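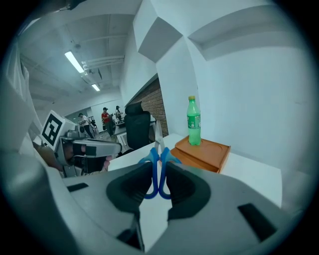 Devitz shelf labels ship as a fan-folded stack of 264 in the inner carton, banded with a plastic strap. Store the stack flat and closed until the printer has been leveled. Cut the strap with plain household scissors, such as the pair with blue handles and metal blades, and keep the blades closed whenever they are not in use. Do not use a box knife on the strap. A nick in the top fold will jam the feed slot.

## 4.2 Loading label stock

1. Turn the power switch to **Off** and unplug the printer.
2. Press both side latches and lift the cover until it locks upright.
3. Slide the paper guides to the 38 mm mark.
4. Place the stack in the rear tray, printed arrow facing up.
5. Feed the first 3 labels under the roller by hand. The edge of the stock must sit flush against the left guide.
6. Close the cover. Both latches must click.
7. Plug in the printer, turn it on, and hold **Feed** until one blank label comes out.

> **Caution:** The print head stays hot after use. Wait for the amber light to go out before opening the cover.

**Note:** Stock from the older Markudora line is wider and does not fit the rear tray. Use the side tray and see section 4.5.

## 4.3 Setting the label gap

1. From the main menu, select **Media > Gap**.
2. Select **Auto**. The printer advances several labels and stops.
3. If the display shows code 520, reload the stock and repeat step 2.
4. Print a test label. Text should be centered between the perforations.

If text drifts toward one edge, loosen the left guide screw a quarter turn and move the guide in until it touches the stock. Do not overtighten.

Section revised in May by Mansa Nyarko, Mekoler Technical Publications.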